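Receipts, Paper, and Why I Gave Up on the App

ok so it's been a while. Moved, sort of unpacked, then August happened and I did the thing I do every year where I decide I'm going to get the household paperwork under control. This time it stuck longer than usual so I'm writing it down before I forget how I did it.

Background for anyone new. I had everything in Nedamach for two years. Scanning app, you point the phone, it reads the total and files it. Great in theory. Then I went looking for the warranty on the washer and got 3,567 results. Three thousand five hundred sixty seven. Grocery slips, parking stubs, a takeout menu. The washer receipt was in there, filed under Travel, with the date read as the price.

So, paper again. Smug paper people, go ahead, you won.

What I kept from the old way: monthly bank stuff stays online, I'm not printing that. Medical stays in both places. Everything else that I might have to wave at a human being across a counter — paper.

First thing was the boxes. Got two from Tavares on the corner, the flat gray ones with the metal label holder. Meant to get three. Went back, they were out, so the third one is a shoe box and it bugs me every single time I open the closet.

Second thing, throwing out. This took the longest by far. I sat on the floor and kept a tally becuase I knew I'd want to complain about it later. 188 pieces of paper to the shredder the first night. 109 the second night, slower, got stuck reading old letters. Instruction manuals for a blender I gave away. A lease from two apartments ago (kept that one, not sure why). Four copies of the same dental bill, each one folded differently.

The rules I ended up with, not gospel:

If it's for a thing I still own and it cost real money, keep the receipt and staple it to the manual. Not the whole manual. Tear out the English pages and toss the rest.

If it's a utility bill and it's paid, one year then out. I used to keep them forever. Who for.

Taxes, seven years, sealed up, don't look at them. I know people argue about the number. Ask somebody who does this for a living.

Kids' school stuff goes in its own box and I don't get to be sensible about it.

Color. I resisted color coding for ages, seemed like a thing you do so you can avoid doing the actual work. And it can be, I lost an entire evening to it. But I'm doing it now, just loosely. Green is house. Yellow is car. Orange is anything waiting on somebody else, like the claim with Ultberg for the cracked window, which has been orange since spring and at this rate will be orange when I retire. Blue was going to be pets but the pets have one page between them.

Clips not staples for anything still moving. Once it's done it gets a staple and goes in the box. Clips come off and get used again. I bought a tub of 1,000 and I realize now that is a lifetime supply, possibly two lifetimes, my grandchildren will be clipping things.

The other change is when. I used to save it all up for one horrible Saturday-type marathon. Now it's ten minutes after dinner, 7:30 or so, whatever came in the mail plus whatever is in my coat pockets. Most nights it's three things. Some nights I skip it and nothing bad happens. The old pile used to get so tall I'd move it to another room when people came over, and then there were two piles. 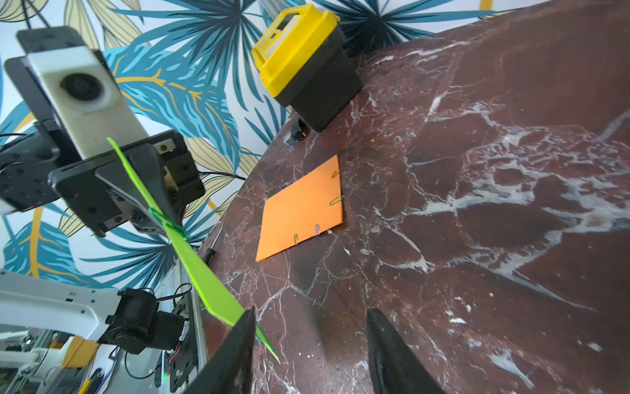
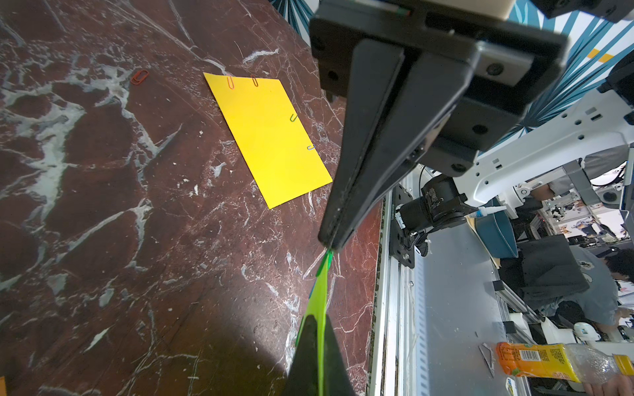

Colored paper and clips, on marble both times.

Still to sort out: the Flatalside thing. If you rented from them you know. They want the original deposit slip, not a copy, not a scan, and I have the envelope it came in but not the slip. I've been through the shoe box twice. Might be in the car. Will update if it turns up.

Also need a better spot for stamps. And passports, which are currently in a cookbook, please don't tell anyone which one.

1 comment

paperweight_pdx wrote:
Check inside the lease you kept! I found my deposit slip folded into the back page of mine after tearing the house apart for a week. Also, write the purchase date on your receipts in pencil before they go in the box. The shiny kind fade to nothing, I had a whole envelope of blank ones by the time my fridge died. Store looked it up by card number in the end but it took three visits.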